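3.2 Cutting and sorting of coupons

Households in the Welitz district were mailed a paper sheet of grocery coupons in July. Each sheet had to be cut by hand before use, and we asked the 213 participating households to keep the leftover paper. Of these, 136 returned it. Most sheets had been cut along the printed lines — a few were torn.

Figure 2. Scissors with yellow handles.
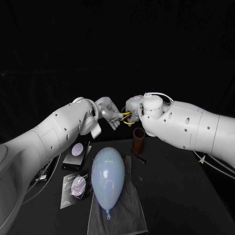
3.3 Redemption

Coupons were accepted at the Sterkar and Benavides stores for 18 days. Cashiers stamped each one and put it in a sealed envelope. Households that had cut the whole sheet at once used more coupons than those that cut them singly, and the gap was widest for canned goods.

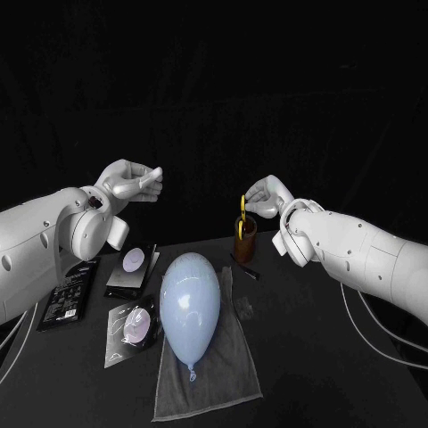 Why were digital coupons left out? The Benavides stores had no way to scan them, so the two chains could not have been compared.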